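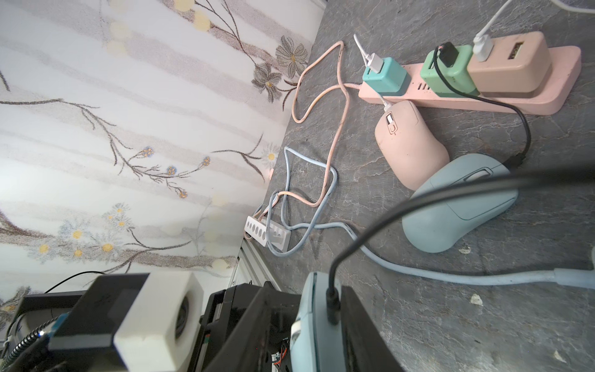 Unit 2: Sorting cables and small accessories
Rurthorpe Adult Learning, Room 145. Tutor: Mikkel Fogh

Tuesday's session is practical. Work in pairs and read this sheet before you start.

Before you sort
Switch off at the wall, then take the chargers out of the power strip. Pull on the plug, never on the cable. Leave the mice until last – their leads are usually caught under something else.

Untangling
Find a free end and work back from it. Don't pull a knot tight to see where it goes. Where two long leads cross, lift the top one clear along its whole length before touching the other.

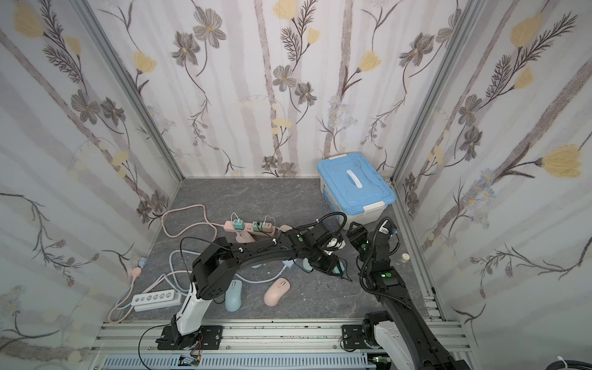
Fig. 1. Chargers still plugged into the pink strip, long leads crossing on the left, lidded storage box in the back corner.

Coiling and packing
Make loose coils a hand's width across and fasten with a strap. Power strips go at the bottom of the box, then chargers, then mice with their leads coiled beside them. The lid should close without pressing.

For next week
Sort one drawer at home and write down what you kept. Myroslav Kobzar will take the session, in Room 31.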